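About Suser

Suser started in a rented unit behind the old Gasholm bus depot, with two people, one secondhand arm and a very patient landlord. Benvinda Seixas wrote the software and Emmanuel Magesa built everything the software moved. We teach robots to handle household things: cups, lids, folded towels, the stuff that gets passed around a kitchen all day long.

We love this work, and we also like talking about the parts of it that go badly. So instead of a list of milestones, our page has the story of the Flokach fault.

Flokach is our tabletop robot. In June, during a long evening run, it picked up a mug, carried it to the rack and never let go. The controller thought the fingers were open. They were closed, and closing harder. The mug broke, a chip of it went past Imani Mwaipopo's safety glasses, and she hit the stop button before the rest of us had looked up. She was fine! The mug was her favorite (she has forgiven us, mostly).

It took us 29 days to find the cause. We replayed 273 recorded grasps and blamed the motor, then the power supply, then each other a little. Stella Owino finally spotted it – a position sensor that slipped by a hair when its bracket warmed up, so that every reading after the first hour was a bit more wrong than the last. A bracket! We had been reading code for weeks.

Plenty changed after that. Finger position is now checked by two separate sensors, and if they disagree the arm stops and the grip relaxes. Brian Mfaume wrote a warm-up test of 400 open-and-close cycles that Flokach has to pass before it touches anything breakable. And whoever is in the room, including visitors, can stop a run without giving a reason.

We also spend much more time with the grippers in our own hands. Holding one teaches you things about force and angle that a graph won't, and those sessions feed straight into how the robot learns to grasp. It's fun, too – new people usually want another turn.

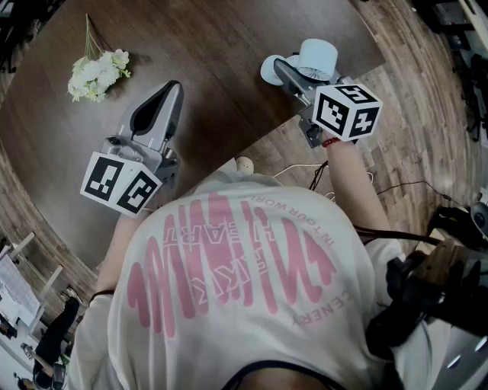 Has Flokach dropped or broken anything since the fix?

It has dropped a few things, all of them during tests, and every drop goes into a fault log that the whole team reads on Monday mornings.

We're still in Gasholm, now on Kariuki Street, one floor up from a bakery. If you work on grippers, or have a good fault story of your own, come by and tell us. Emmanuel will want to see the bracket if you kept it.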